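27 December 2018

Notes on the auction lots, varnish tests and frames. I write this before I go home, so the order is a little mixed.

The Barreto landscape is now under the window and I looked at it again in the morning light. The sky is much yellower on the left half than on the right. In November I thought this was the painter's choice, a sunset or similar. Now I don't think so. With the small swab test at the lower left corner, the yellow came away on the cotton and a cool gray-blue is below. So it is old varnish, applied unevenly, and maybe a previous owner cleaned one side and then stopped.

Test solutions, same order as on the Lisenix panel:

- mix 1, weakest: almost nothing, only surface dirt
- mix 2: takes the varnish slowly, no color on the swab
- mix 3: fast, but I saw a trace of green from the tree line. Do not use on the trees!

I will go with mix 2 everywhere, even if it takes three more days. Please nobody change the labels on the bottles, I have written the new ones in pencil and they are correct.
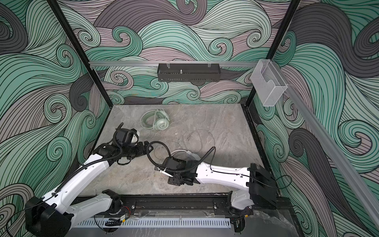

*Marbled top and wave-pattern walls, with the black basket on the back rail.*

Stretcher: two keys are missing at the top, and the canvas is slack there. When I press very lightly from behind, it moves more than I like. I cut new keys from the beech offcuts but did not put them in. First the cleaning, then the tension. Last time I did it in the other order and I had to do the corners again.

There is a label on the back with the number 21 in brown ink. It is not our number and it does not match the old sale list. Below it is one word that I read as "Rarnance", the same as the village in the other two landscapes of this consignment. If it is the same village, the title in our catalog draft ("River at Evening") is wrong two times, because with the varnish off it is also not evening. I left a note in the catalog folder.

Frame: the gilding is sound on three sides. The bottom rail has losses where somebody was dusting it with too much energy. I consolidated the loose parts with warm glue and will fill next week. The inside measure is 90 cm on the long side and the canvas is a little smaller, so it rattles. Cork strips, the thin ones. 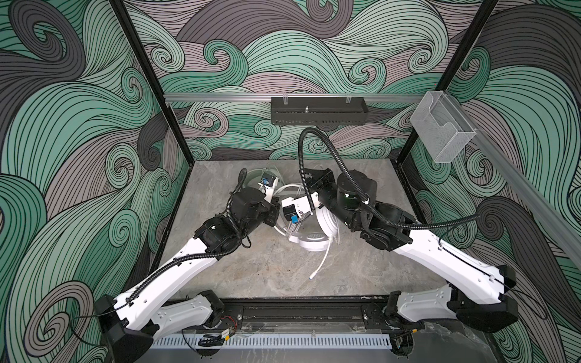

The Codari print is a simpler case. It is from an edition of 1000, so the value is modest and I would not spend many hours on it. The mount is acid board and there is a brown line all around the image. I removed the mount and put the print between blotters, under glass. The paper is cockled at the top and I will leave it under weight for 7 days before I decide if it needs humidity. The signature is in pencil, so no wet treatment near the bottom margin in any case.

For the estimate I have no strong opinion. The Barreto should go higher than we wrote, if the cleaning continues as it started – but I would wait with the new photographs until the whole sky is done. A half-clean picture looks worse in a catalog than a dirty one.

To do:

- order cotton wool, the long fiber kind
- mix 2, new bottle, write the date on it
- ask the consignor if the number 21 tells them something
- thin cork strips for the frame
- check blotters under the Codari and change them if they feel damp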